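索尔特波特与克拉尔波特终于共用一根管子

索尔特波特和克拉尔波特隔着一道海湾对望了许多年，彼此最大的共识是对方的港口气味更重。本周一上午，两地的港务公司在索尔特波特旧渔市二楼签了一份协议：索尔特波特的海藻加工厂把废渣卖给克拉尔波特的生物基材料厂，后者用它提取纤维和黏合剂，再把工艺余热沿同一条管廊送回来。签字用了两分钟，此前的谈判用了两个冬天，其中一个冬天主要在讨论协议里谁的名字排在前面。最后的解决办法是印两个版本。

买方是洛尔滕材料公司，厂区在克拉尔波特东岸，原本靠外地运来的木浆边料过日子。卖方考玛尼海藻公司每年处理完鲜海带，剩下一大堆颜色可疑的湿渣，过去要付钱请人拉走。按照协议，洛尔滕每年收购3,000吨，价格没有公布。考玛尼的运营负责人安尼科·尼特劳伊（Anikó Nyitrai）被问到单价时说，比倒贴钱好，比她想要的少，余下的请看年报。年报要到明年春天才出，去年那一份迟了四个月。

管廊全长2,481米，大半沿着旧货运铁路的路基走，剩下一段要从海湾底下穿过去。铁路停运以后，路基上长满了黑莓，每年秋天都有居民提着桶去摘。听证会上关于黑莓的提问比关于蒸汽压力的多，港务公司的工程师带了三十页热工计算，一页也没有翻开。会后的书面答复承诺，施工避开采摘季，黑莓丛“视情况移栽”。至于视什么情况，答复里没有写，只附了一张路基的剖面图，图上没有黑莓。

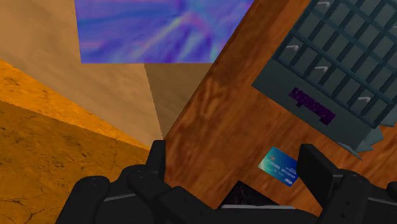
洛尔滕打算拿这批纤维先做板材和小件硬质塑料的替代品，头一批客户是两家家具厂和一家制卡商。技术主管娜娜·门萨（Nana Mensah）对前景的描述十分克制，她说海藻纤维板的强度够用，颜色目前只有一种，介于橄榄和雨天之间。市场部希望它能像木头，最好像桌面上那种红褐色、纹路斜着走的木头，深一道浅一道，中间偏左还带个漩涡。门萨的回答是，漩涡要树自己长，海带没有这个习惯。支付卡倒是容易些，桌上那张蓝绿色的，海藻料大概不用染多少就能凑近，只是卡片对厚度的要求严得很，实验室做出来的样品至今有一半塞不进取款机，另一半塞进去以后不大愿意出来。制卡商表示仍有耐心，并要求把后一种情况写进测试报告。

余热回送这部分，两边都说是协议里最要紧的，也是两边讲得最快的。考玛尼烘干海带眼下烧的是天然气，冬天的账单由财务部单独锁在一个抽屉里。管廊接通之后，洛尔滕的低压蒸汽可以顶掉一部分烘干用热。具体是多大一部分，考玛尼和洛尔滕各有一个百分比，差距不小，新闻稿于是采用了“可观”一词。尼特劳伊说，双方会在接口处各装一只表，按两只表的平均数结算。如果两只表差得太远，就再装第三只，费用平摊。

工程预计十一月动工，先修陆上段。海底段还差一张许可，主管部门要求补交一份关于底栖生物的调查，理由是上一份调查把采样点标到了克拉尔波特的停车场。负责重做的咨询公司仍是原来那家，港务公司说这样比较熟悉情况。停车场方面没有提出异议。

协议还留了一条给后来者。两地港区内凡是有有机废料或余热的企业，都可以申请接入管廊，接口费按距离计算。目前递交意向的有一家鱼罐头厂和一家啤酒厂。罐头厂想卖鱼骨，啤酒厂想买蒸汽，两家都声明不愿意排在对方下游。港务公司答复说管廊里走的是蒸汽和脱水废渣，各有各的管子，不存在串味的可能。啤酒厂要求把这句话写进合同，罐头厂认为这是针对它的。

下一次联席会议轮到克拉尔波特做东，议题包括接口费、施工便道，以及管廊叫什么名字。索尔特波特提交的方案是“索克管廊”，克拉尔波特提交的是“克索管廊”。会议室订了一整天。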